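Teaching a Two-Arm Setup to Sort Utensils by Remote Control
Carla Zein, Anas Nassar, Yara Daher
Project advisor: Ziad Kassab

3. Collecting demonstrations

We first tried moving the arms by hand with the motors slack. It worked for one arm, but one person could not guide both wrists and keep clear of the camera view. In April we switched to remote control. The operator sits behind the table and moves a pair of small leader arms, and the two working arms copy the joint angles. Everything is recorded through the Veklow logger that Ziad set up for last year's group.

The task is to pick up plastic utensils from the table and put them into bins. Each episode starts with 8 utensils laid out and ends when the operator presses the pedal. Carla and Anas did most of the driving. Yara reset the table and threw out bad episodes the same day, while we still remembered what went wrong.

We kept 177 episodes. Most of the rejected ones were dropped utensils or a leader arm bumped at the start. A few were lost when the logger disk filled up.

3.1 Layout

Utensils go on both sides of the bins so that each arm has its own half to work on. We changed the angles between episodes but did not stack anything on purpose. Thin handles were the hardest part. If the fingers closed too high above the table they slipped off, and if they went too low the wrist pushed against the wood and the motor faulted. Anas lowered the speed limit on the leader side, which helped. 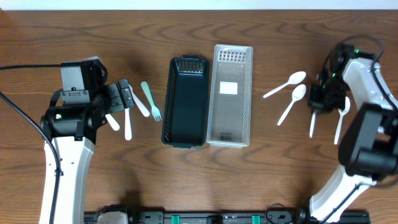

Figure 4. Both grippers over the utensils, with the two bins still empty.

3.2 Problems

The right arm lagged behind its leader when both arms moved fast. We traced part of this to the USB hub and moved each arm to its own port. Some lag remained, so operators were told to pause before closing the gripper. These pauses are in the data, and the trained policy copies them.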